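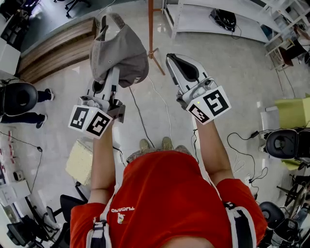 The number was 3000 and it had to cover everything. Grippers, straps, the spare cables, the little printed cubes with the squares on them. She wrote it at the top of the page and underlined it and then sat looking at it while the coffee went cold.

3000. For the rest of the year.

The Sadetti quote was open on the left of the screen. One pair, 600, shipping extra, lead time nineteen days if you believed the salesman. The Irer quote was on the right. Cheaper, no lead time at all because they had a pile of them in a back room in Omanlow, and no warranty past April. Past last April. She had read that line twice to be sure.

Downstairs somebody dropped something. Then laughing.

She took the notebook and went down. Better than the spreadsheet. The spreadsheet only said what you told it.

They were doing clothes again. Caps, soft things, anything with a fold in it. Pick it up, turn it, put it down, pick it up. The coat rack stood there in the middle of it all like a guest who had come early. She found a place by the railing stairs and wrote: fingers, wear? Underneath: who pays for fingers.
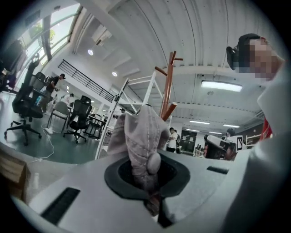

The loan pair, holding on.

"How are they," she said.

"Heavy," the boy in the headset said.

"Heavy like you can't do a full day, or heavy like you're complaining."

He thought about it. "After lunch it's the first one."

She wrote that down. Heavy after lunch. There was no column for it. The Sadetti people had a column for grip force and a column for cycles before failure, and a very nice column in green for customer happiness, which she had crossed out with a pen on the printed copy, hard enough to go through the paper.

What she wanted was a column for the thing her old boss used to do, back at Phillips Street, when they were buying forklifts and not this. He would walk out on the floor and watch a man's shoulders. Never said a word. Then he'd go back up and sign for one or the other and he was right most of the time. And when he was wrong he was wrong by a whole forklift.

So she watched shoulders.

The one in red had good shoulders. He leaned in, he didn't look at his hands much. The straps sat flat. Whoever sewed the straps knew something, and were the straps in the quote? She flipped back. They were not in the quote. Of course. Straps, 3 sets, ask.
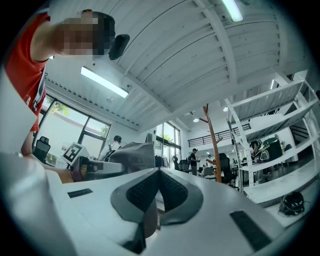 Second cloth, second try.

"If I got you two pairs," she said, "and no spares."

Nobody answered right away. It was a real question, they could hear that.

"Then one breaks," said the one in red.

"Then one breaks. And?"

"And we share. Or we wait."

"Nineteen days."

"What do we do for ninteen days?"

"Fold by hand," she said, and he grinned at the floor.

One pair and spares, or two pairs and luck. Or the pile in Omanlow, which was four pairs and a lot of luck, plus a van, plus somebody to drive the van. She did the sum on the stairs going up, did it again at the desk, and got a different answer. The first time she'd forgotten the batteries. The second time she'd counted them twice.

Phone. The Irer man. He had a voice like a man eating toast.

"Just checking in on where we are," he said.

"Where we are is I want to hold one."

"Hold one?"

"Half a day. After lunch."

A long pause – she could hear a radio behind him, a door. "We don't normally do that," he said.

"Sadetti did."

More toast. He said he would have to see. He said the price was good until 30 May 2025 and after that he couldn't promise teh same, costs being what they were. She wrote the date on the back of her hand, the paper being full.

Then she hung up and put her arms straight out in front of her over the desk, a stapler in one hand and the big hole punch in the other, and looked at the clock. Four minutes. Five. The hole punch started to shake first.

She held on a bit longer. Then put them down and opened a new column.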